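Religion and Public Life – lecture 8 notes
Festivals, fasting and the household
Shakuntala Pandey, Jilmont
Updated 2023-01-14

Read before class: the Sandow chapter on domestic ritual, and the first half of Shukla. Skip the appendix, it's on dating methods and we won't use it.

Where we left off

Last time was calendars. Lunar, solar, and the mixed kind that needs an extra month every so often to keep spring festivals in spring. Somebody asked why the Islamic months drift and the Jewish and Hindu ones mostly don't. Short answer: no leap month in the Islamic calendar, so Ramadan moves back through the seasons. A fast in December at our latitude is a very different day from a fast in June. Keep that in mind for today.

1. What is a fast?

Working definition for this course: a chosen limit on eating or drinking, for a set time, with a meaning shared by others. All parts of that can be argued with. "Chosen" is shaky for a 14 year old in an observant house. "Shared" is shaky for hermits. Use it anyway, we'll break it in section 4.

Types, very rough:

Total fast – no food, no water. Yom Kippur, sundown to nightfall the next day. Ramadan, dawn to sunset, repeated daily for the month.

Partial fast – certain foods dropped. Orthodox Christian Lent (meat, dairy, eggs, usually fish). Many Ekadashi fasts, where grains and beans go but fruit and milk are fine. Practice varies a lot by family, region, teacher.

Reduced fast – less food, fewer meals. Catholic Ash Wednesday and Good Friday: one full meal, two small ones that together don't make a full one.

Don't rank these. Every year a few papers say the total fast is the "real" one and the others are watered down. That's a claim from inside a tradition (and not even most traditions). Report it if a source says it. Don't adopt it.

2. Why people say they do it

Repentance. Mourning – Tisha B'Av is the clear case. Preparation for a feast or for a rite. Self control. Feeling with the poor, and often giving what was saved to them. Obedience, full stop: it was commanded.

People give more than one reason, and give differnt ones on different days. Sandow calls this "layered motive". Clumsy phrase but useful. Shukla doesn't like it, thinks it makes believers sound confused when they're only talking to different listeners. Side with whoever you like, show me the evidence.

Terms for the quiz-phobic, just know these: suhoor, iftar, vrata, prasad, break-fast (with the hyphen), xerophagy.

3. The kitchen problem

Main point of the lecture. Most writing on fasting is about the person not eating. Almost none is about the person cooking. Someone still makes the meal that ends the fast, feeds the kids who aren't fasting, keeps track of which foods are out this week. Usually women, often fasting themselves, can't taste the salt.

The Flamow interviews: 56 households, three traditions, first round done in September. Ask who in the house "keeps" the fast and you get one list of names. Ask who makes it possible and you get another. Nearly 100 pages of transcript, selections in the reader. Read at least the grandmother who was married in 1948 and describes her mother-in-law's kitchen rules. Best thing in the packet.

Things to look for in the transcripts:
Separate dishes, and who decides
The first thing taken – water, a date, tea, a spoon of something sweet
Who sits down last
Foods that are technically allowed but feel like cheating

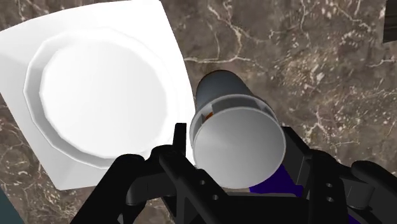
Fig. 3. Cup and plate, computer rendering.

4. Breaking the definition

Back to section 1. Try it against these:

a) A diabetic man told by his rabbi to eat on Yom Kippur. He eats small amounts at set times and says a prayer first. Is he fasting? He says yes.

b) A student gives up social media for Lent. Not food at all. Her priest is fine with it, her aunt is not.

c) A secular hunger strike. Shared meaning, set limit, no religion claimed. Some strikers borrow religious language anyway – where do we put that?

d) Giving up lunch with coworkers out of respect durring Ramadan, not Muslim, only doing it the one day.

I lean toward keeping the definition loose and letting (a) and (b) in. (c) I go back and forth on. We'll take most of the second hour for this so come with a view.

5. For next week

One page, not two, on a single exchange from the Flamow transcripts. Quote it, say what is assumed and not said. No outside sources needed. If you want to write about your own family's practice instead, ok, but email me first and change the names.

Topic next time is pilgrimage. Start on Shukla part two, it is slow going for the first ten pages and then picks up.

Office hours same as before. Room might change – check the door.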